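Clarko 2: Bewegungsplanung für zwei Arme

Clarko plant beide Arme in einem gemeinsamen Modell und rechnet alle 2 Millisekunden nach. Gerade bei kleinen Zahnrädern macht das richtig Spaß!

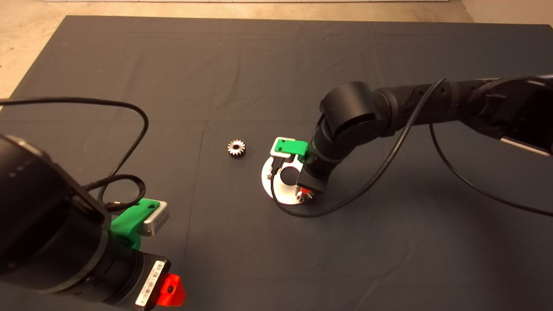 Die Greifpose kommt von Sima, unserem Wahrnehmungsmodul, trainiert mit fast 2.000 Ansichten.

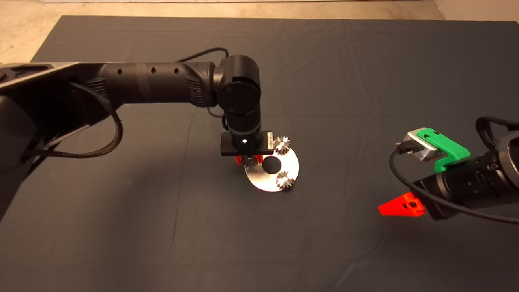

Kopf- und Handkameras laufen über dieselbe Schnittstelle, kalibriert wird direkt im Editor.
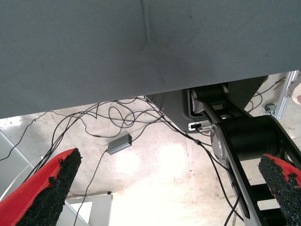 Neu seit August: 188 fertige Bausteine fürs Fügen, alle frei anpassbar.

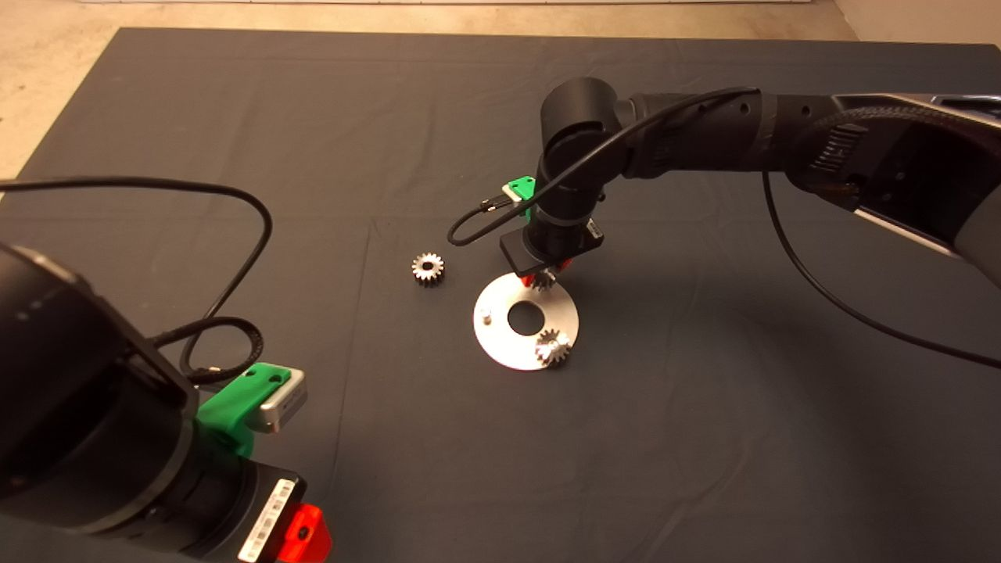 Zahnradmontage mit Clarko, rechter Arm über der Platte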